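Coffee, again, and why my shoulders hurt

11 December 2018

I said I'd write more this term and then I didn't, so you get one long ramble instead of four short ones. Sorry, Mum.

Most of my days now go on gathering examples. The learning system (we call it Skokach, Ostap Kravchuk picked the name and won't be argued with) needs to see a job done over and over before it has a hope of doing it alone, and somebody has to sit there and do the job through the arms. That somebody is mostly me, with Yến Châu taking over when I start getting sloppy. We're on coffee making at the moment. The aim for this batch is 257 good runs, and we throw away anything where one of us sneezes, drops something or forgets which step we're on.

I thought the pouring would be the hard bit. Nope! It's the paper. Filters are soft, they cling to each other, they fold up when you so much as look at them, and a fingertip that can't feel much has to get one out of the box and into the dripper.
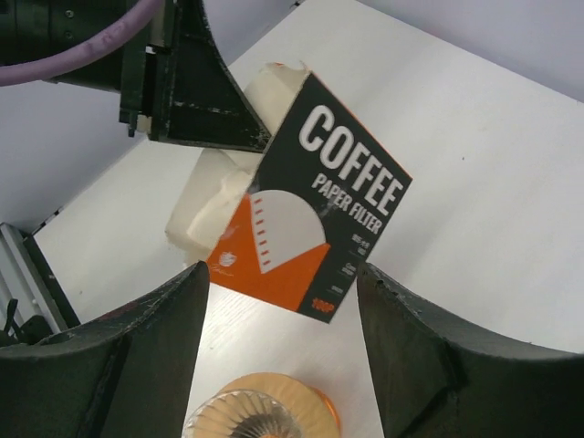 Niditard Lab, Robot Learning Group

I've got very fond of the wrist camera view, even though it makes everything look enormous. Two big dark fingers on the box, the other arm leaning in by the filters, the dripper down below. When I'm driving I flick between that and the wide view all the time, and Yến hardly bothers with the wide one at all. Her runs are smoother than mine, so maybe I should copy her.

One thing we argued over for ages was whether to keep the messy runs. If a filter creases and I straighten it out before carrying on, is that a bad example or a really useful one? Ostap says keep them, as long as the fix is done calmly and in one go. I've come round to his side. We tag them separately now so we can train with and without and see who's right.

A few things I've learned since July, for anyone doing the same sort of work:

Stop after 10 runs and stand up. I mean it, my neck is a disaster.

Move the box and the dripper a bit each time, otherwise you end up with a system that only knows one spot on the table.

Write your notes straight away. By the evening one run looks exactly like the next.

Anyway, 60 more to go on this batch and then we start on the mugs, which Yến is already dreading. I'll put up some numbers once the first training run is through.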